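Saturday, workshop notebook, table corner by the back wall

Started late because the kettle had to be descaled first, and then I couldn't find the dark cloth, which Hilde had very kindly folded and put away in the linen drawer where it belongs and where I never think to look. It is a lovely thing, that cloth, soft and heavy, but it does hold on to its folds. I shook it out over the table and smoothed it with my hands for a good while, and there is still a line running across it. Vaida says to steam it. I will steam it next time, I promise, Vaida, if someone tells me where the steamer went after the Dzene job.

The plan for the day was the plain white dinner plate and the red and yellow apple, nothing else on the table. Gediminas wanted to bring out the blue bowls as well, and I do like the blue bowls, but we have been saying for weeks that we should get to know one simple setting properly before piling things on, so the bowls stayed in the cupboard. The plate went a little to the right of the middle, and the apple was to be tried both on the plate and beside it.

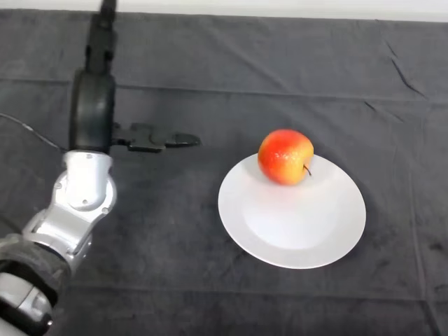
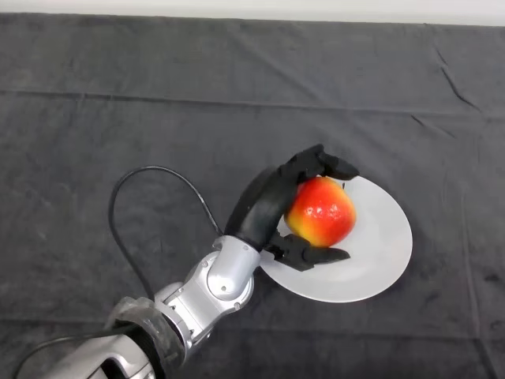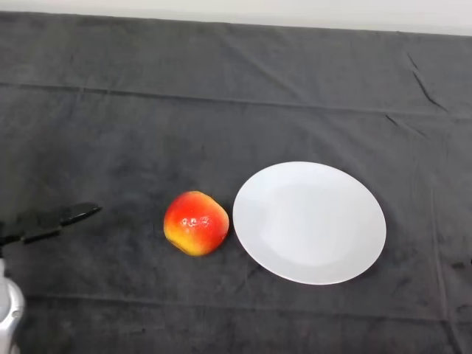
Dark cloth, white plate, one apple.

Does the white plate need to be swapped for the cream one when the dark cloth is used?
Keep the white one. The cream plates go with the oatmeal cloth and are stacked behind the Clestumer boxes on shelf 54.

A few things to remember while I have them in my head. The cloth picks up every bit of lint in the building, so please go over it with the roller before setting anything down (the roller is hanging on the hook by the door, and there are refills in the drawer under it). Wipe the plate with the dry towel, the thin one, and hold it by the rim afterwards. Red against that gray is a real pleasure to look at, by the way! I had been leaning toward the green pear for the Riven table and now I am not so sure, so I'd like to see the two side by side before I make up my mind.

Igor came by near lunchtime and thought the apple looked better on the cloth than on the plate. I am still for the plate. We left it there and had soup.

Cloth goes back on the roll, not folded. Plate is item 196 in the cupboard list. Ask Ismail whether the second cloth has come in yet, and whether it is the same gray.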